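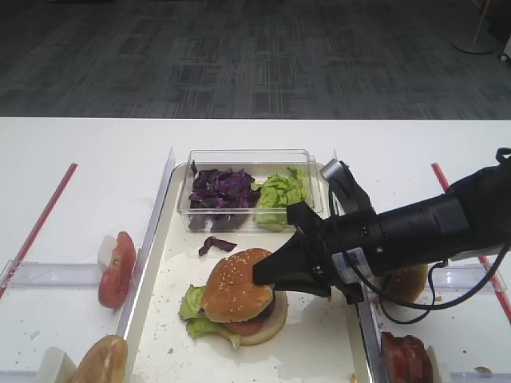

“随你选”这三个字，我越来越不信

去年七月我换宽带，Brarkance的套餐页面上写着“按需组合，由你定义”。我点进去，发现要定义的东西有五层：速率、合约期、附加服务、设备租赁方式，最后还有一层叫“体验偏好”。我在“体验偏好”那里停了很久，三个选项分别是“畅享”“悦享”和“尊享”，旁边的说明文字几乎一样。最后付的钱，比邻居那个什么都没选的老套餐每年多300元，网速测下来没有区别。

我承认自己算账慢。可是一个人买宽带居然需要算账算得快，这件事本身就值得怀疑。

这些年，商家很爱讲选择。冰箱门的颜色可以选，保险的保障项目可以选，连小区物业的服务包也分出了基础、标准和臻选。讲的人语气都很诚恳，好像从前我们一直被关在笼子里，如今有人好心来开门。我的疑问很简单：选项多出来以后，究竟是谁省了力气？

拿家具来说。Kovinitz的定制衣柜，网上说有174种组合。我陪家里人去看，店员先问层高，再问习惯挂长衣还是叠放，问得很周到。等到图纸出来，层板的间距是固定的，抽屉只能放在下面，柜门的开合方向要看“产线排期”。我们真正决定了的，是把手。把手有18款，店员为此陪我们站了将近一个下午。回家路上大家都觉得累，也都觉得这柜子是自己设计的。后来柜子装好，冬天的大衣挂进去，下摆拖在层板上，家里人的第一反应是自责：当时怎么没想到呢？

这一句自责，我认为正是许多所谓定制的利润所在。从前买到不合用的柜子，可以骂厂家；现在图纸上有你的签名，骂谁去？ 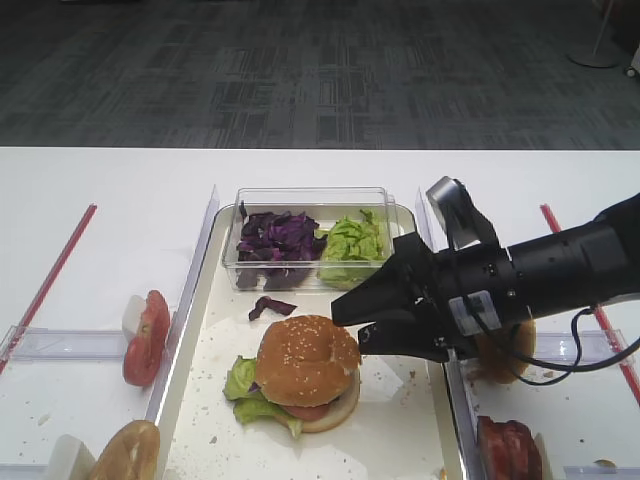

Suvard社区读书会·随笔组

有人会反驳，说没有选择的日子你又不是没过过，供销社里一种脸盆卖十年，你愿意回去吗？不愿意。我不反对选择，我反对的是拿选择当礼物来送，收礼的人还要自己搬运、自己拆封、自己承担磕碰。脸盆多几种颜色很好，因为选颜色用不了半分钟，选错了也照样洗脸。医疗保险就两样了。免赔额、等待期、既往症的定义，这些词连卖保险的人都要翻手册，普通人对着屏幕打勾，勾完还得确认“本人已充分理解”。我每次点这个按钮都有点心虚，相信点过的人里心虚的不止我一个。

还有一种说法更时髦，叫“选择即表达”。意思是你挑的东西说明你是什么人。我对此尤其不以为然。挑一个手机铃声能表达什么？最多表达那天你有空。真正能说明一个人的事情，多半不在菜单上：要不要把父母接来同住，朋友借钱借不借，单位里有人挨了不公道的批评，你出不出声。这类事从来没有下拉框，也没有人替你设计好三个档位。可我们每天在小事上打的勾太多，轮到这些事，反而常常说“随便吧”“再看看”。
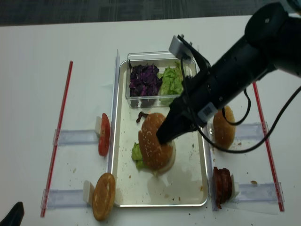

所谓自由搭配，我看先要问一句：备好的料是谁定的？选项在你到场之前就已经排好了，你能做的是在里面挪动。吃饭的事最容易看明白。一只透明盒子隔成两格，左边紫甘蓝丝，右边撕碎的生菜，夹汉堡的时候多放这个还是少放那个，当然可以算作选择，味道也确实会有点差别。但若有人因此告诉我，这顿饭是我“创作”的，我就要笑了。想吃酸黄瓜怎么办？盒子里没有那一格。宽带、衣柜、保险，道理也差不多，格子多一点少一点而已，而且汉堡搭坏了，下一顿还能重来，保险合同不行。

我并不指望商家改口。“随你选”是一句成本很低的话，又好听，换了我做生意大概也会用。我在意的是公家的事情也学起了这种腔调。前不久我们这一片征求步道改造的意见，问卷设计得漂亮，一共15道题，从路面颜色问到长椅弧度，唯独没有问一句：这条步道要不要现在改。填完问卷，页面弹出一行字，感谢您参与决定。我参与决定了吗？我选了灰色，选了带靠背的那种椅子。至于老楼门前那段一下雨就积水的坡，问卷里找不到它，我在“其他建议”里写了，字数限制很紧，写到排水沟就满了。

读书会上有人认为我太苛刻，说有得选总比没得选强，问卷发下来已经是进步。这话我同意一半。进步是有的，只是拿它来堵后面的话，就不太妥当。一份问卷该不该允许人回答“这道题问错了”？一家店该不该备一个不用选的、老老实实的普通款，价钱写在明处，让懒人和忙人都不吃亏？我问过Siddiqui路上那家修鞋铺，换鞋跟有几种价，师傅说一种，换不好拿回来。我当场就把鞋留下了。

2026年5月30日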